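Règles de cellule : ce que nous avons fini par écrire noir sur blanc
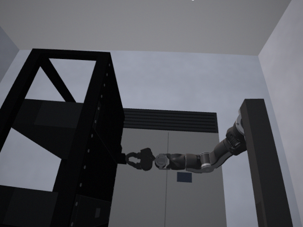

Faut-il valider une trajectoire en simulation avant chaque essai réel ?
Dès que la pose de départ, la pince ou la position du rack change, la trajectoire repasse en simulation, même pour un déplacement de quelques centimètres.

Cette règle est la première de notre document interne chez Nerau. Il fait 31 pages, ce qui est trop, et je suis en train de le raccourcir avec Inna Kostiuk. Je note ici ce qui va rester dans la version de février, pour ceux qui m'ont posé la question après mon billet sur le site de Drukow.

Le modèle de la cellule d'abord. Une scène simulée n'a de valeur que si elle contient tout ce que le bras peut toucher. Chez nous, cela veut dire le rack avec ses montants et ses panneaux latéraux, l'armoire qui se trouve derrière, le poteau qui porte le bras, les murs et le plafond. Nous avons longtemps travaillé sans l'armoire, parce que le bras n'avait rien à y faire. Le coude, lui, passait devant à chaque cycle. Depuis, tout volume situé dans l'enveloppe de travail doit figurer dans le modèle, et toute pièce qui dépasse du rack doit avoir sa propre géométrie de collision.

Ensuite l'approche. Le bras arrive de côté, pince ouverte, et marque un arrêt avant la pièce. La vitesse est réduite sur toute la phase finale. Yesenia Palacios voulait supprimer cet arrêt pour gagner du temps de cycle. Nous avons comparé les deux versions sur 2000 essais simulés – le gain était faible et les contacts avec le bord du rack plus fréquents. L'arrêt reste.

Pour les journaux, chaque série porte un numéro, la version du modèle et le nom de la personne qui l'a lancée. La série 329 n'avait pas de version indiquée et nous n'avons jamais pu la rejouer. Elle est toujours sur le serveur, personne ne s'en sert. Une série incomplète est maintenant refusée à l'enregistrement.

Côté normes, nous partons de l'ISO 10218 et de l'analyse de risques du site. La simulation ne remplace ni l'une ni l'autre. Elle ne dit rien de l'usure d'un câble ou d'un arrêt d'urgence mal raccordé. Avant le premier mouvement réel, on vérifie donc à la main les arrêts, les limites d'axes et la zone d'accès, et on signe la fiche. À Estley, la fiche est sur papier. À Valdovinos, elle est sur tablette, avec les mêmes lignes.

Reste un point que nous n'avons pas tranché : qui peut modifier le modèle de la cellule. Inna préfère une seule personne par site. Je préfère une relecture à deux, plus lente mais plus facile à tenir pendant les congés. Pour l'instant les deux pratiques coexistent, et je mettrai le billet à jour quand le texte sera arrêté.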